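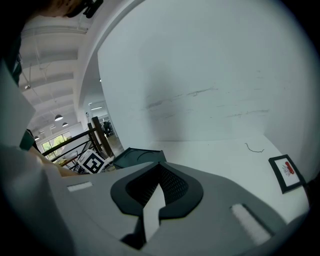 Upstairs landing, view from the gripper camera. Marker board left, framed drawing right.

19/08/2020

Spent most of the day on the landing at the Margaritis house. Moved the marker board twice before the tracker would hold position through a full reach. The railing behind it has slanted bars, and I suspect the bars were pulling feature points whenever I swung left too fast. Slower swings helped.

Task is the same as before: approach the framed drawing, close on the edge of the black frame, lift, set it down flat. Recorded 52 demonstrations by hand. Threw out 4 where I let go early and 3 where the marker left the view for longer than the tracker allows. The rest go to Chelsea Birkett tonight for alignment.

Notes on technique. I still rotate my wrist before I close the fingers, and the policy copies it. Last batch had the arm twisting in open air a hand's width short of the target. Today I tried to finish the rotation during the approach. It feels unnatural and my forearm aches.

The big white wall is poor for tracking. Few features apart from the scuffs across the middle. Apostolos Chrysikopoulos wants to tape paper to it. I would prefer to leave it alone — the other rooms have bare walls too, and the model has to cope at some point.

Jonance replay tool crashed on any file longer than 80 seconds. Split the long ones by hand. Filed it with Zornari, who will say October.

Tomorrow: same task, frame leaned at a steeper angle, then the downstairs table if there is time. Charge both batteries. Check the clock offset before the first take, which I forgot this morning.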